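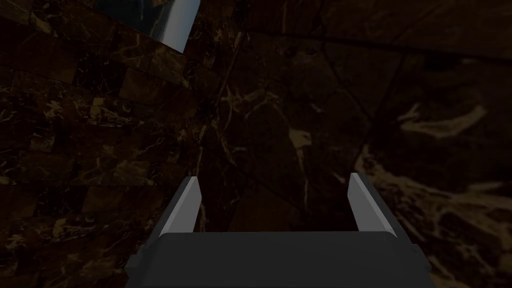 Remembering Yellow: My Color Memory Project
Bernadette Lecomte, Istham College, Intro to Perception

I started this project because of an argument with my sister over our grandmother's kitchen. I said the walls were mustard. She said lemon, and she was so sure about it! We found an old paint can in the garage (brand name Grollent, lid rusted shut) and the dried drip down the side was closer to butter. So we were both wrong, and I had my topic.

My question was simple: when people see a color and have to pick it out again later, do they pick one that's brighter than what they saw? I'd read that they often do, and I wanted to try it on people I could bribe with cookies.

What I did

I painted 100 cards in yellows, blues and grays, which took most of January and a whole lot of masking tape. Each person looked at one card, went off and did a page of easy math, then came back and picked their color from the full set laid out by the window. Everybody did it twice, once with a plain card and once with a little abstract painting where the color was only one patch, so I ended up with 200 answers. 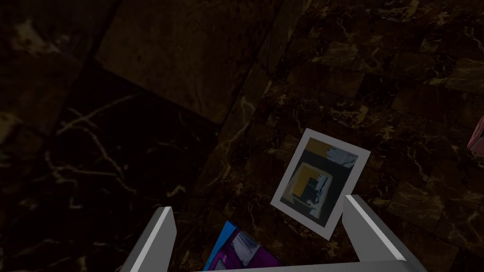
Image: B. Lecomte

The paintings were the part I worried over most. A patch of yellow next to something very dark looks brighter than the same yellow by itself, and I didn't think about that until I'd already painted half of them. My instructor said to leave them in and write about it, so I'm writing about it.

What I found

Yellows drifted the most. People went brighter on them again and again, especially after seeing a painting. Blues drifted a bit in the same direction. Grays were a mess, with answers going both ways, and I can't say anything useful about them. One guy picked the exact right gray both times and wouldn't stop bringing it up at lunch.

What I'd change

Daylight was my big problem. The afternoon people had much warmer light than the morning people, and I only wrote down the time for the second week. I'd use a lamp and keep the shades down. I'd also mix bigger jars of paint, because my second batch of "yellow 2" came out greener than the first and I had to redo those cards. My sister still says lemon.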